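The Jastano Guest Rooms, Plondalport

Twin and double rooms – sea side or street side – breakfast included

Hello and welcome! I'm Abelardo Quispe and I look after the rooms at the Jastano, up the hill from the harbour in Plondalport. We have 10 rooms over three floors, and I've tried to put down what people ask me on the phone so you can decide before you book.

All the rooms have their own shower, a kettle, a little fridge and a proper desk. The doubles have a king bed. The twins have two singles that we can push together if you let me know before you come (please do, the bases are heavy and I'm not as young as I was!). Wifi is free and works well on the first and second floors. On the top floor it comes and goes a bit in the evening, so if you've got work calls ask for something lower down.

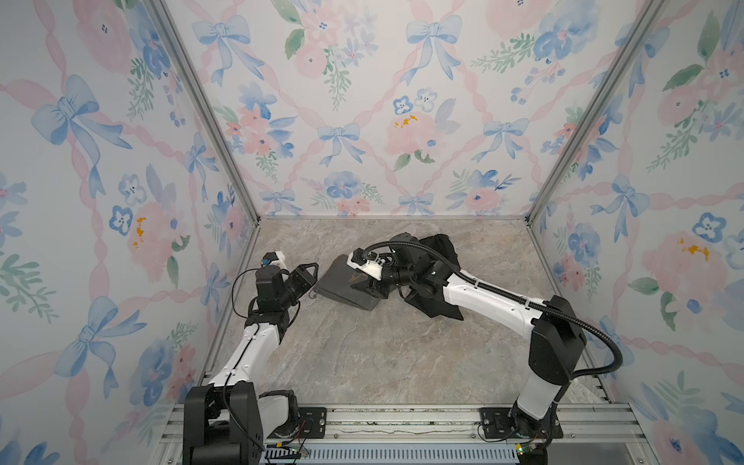
Floral walls and a marbled grey floor.

Breakfast runs from 7 until 9 and it's included in every rate. Eggs, rolls, fruit, two sorts of cheese, and a seeded bread from Nedeljković, the bakery across the road, that I could eat all day. Early ferry? Tell me the night before and I'll leave you a bag at the desk with a roll and some fruit in it.

You'll find us an easy walk from the harbour, though it is uphill on the way back. The number 401 bus from Dritville stops outside the chemist, and from there you go left and look for the green door. We have parking for four cars in the yard and I can't hold a space, sorry – it's whoever gets there first. The street is free overnight as well.
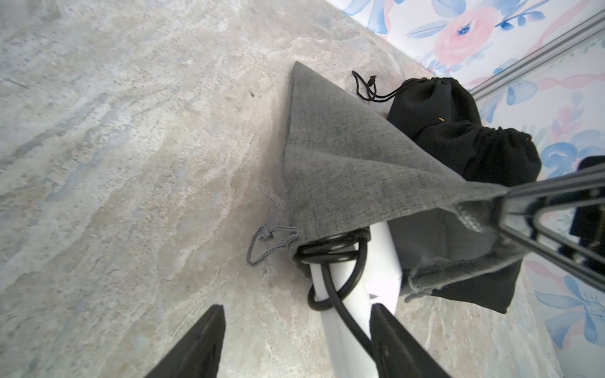
Grey drawstring pouch with a toggle on the cord.

A few bits people ask about. Check-in is from three, check-out by eleven, and you can leave your bags with me either side of that. Dogs are fine in the two ground floor rooms, one dog per room, no extra charge. We haven't got a lift. The street side rooms get some noise from the café until it shuts, and the sea side ones get gulls, so take your pick!

Cots are free and I've got two of them. Extra towels are in the cupboard on each landing, help yourself.

You can cancel up to two days before you arrive and pay nothing. After that it's the first night. If you're staying a week or more, ring me before you book online and I'll knock a bit off – I can't do that through the booking sites.

Prices last updated August 20, 2026. Sea side rooms for next July are already going, so do get in touch soon if that's when you want to come.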